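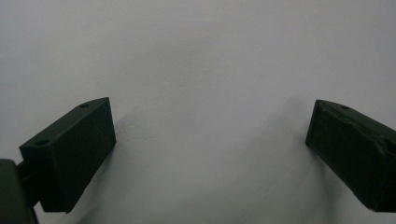
Repainting the hall wall, part two

2018-01-18

Second coat went on in July and I never wrote it up, so these are the notes. The product was Zilwood interior matte, bought at Minami. The tin says 17 square meters per liter. I got less than that on the first coat, mostly lost to the filler patches, which drank it.

Prep was the slow part. Sanded with 100 grit on a block, vacuumed, wiped down with a damp cloth, left it overnight. Ryota Nishimura lent me his long pole and told me to thin the first coat. I did not thin the first coat. The roller left a ridge near the door frame that had to be sanded back – another evening gone.

Roller nap matters more than I expected with matte paint. The long nap I started with left an orange-peel texture visible from the stairs. I switched to a short one for coat two, kept a wet edge and laid off in one direction only, top to bottom. Cutting in was done with a Fova angled brush, which sheds for the first few minutes and then behaves.
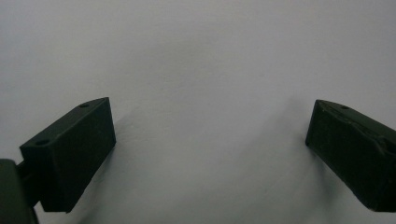
Color was the other argument. Mio wanted plain white and I wanted gray, and we settled on a very pale cool one. Up close it is nearly white, a little brighter toward the upper right and a bit darker lower down, and the finish is smooth and matte. On the sample card it looked far bluer.

Leftover paint is under the stairs, batch 956 written on the lid. The ceiling still needs doing.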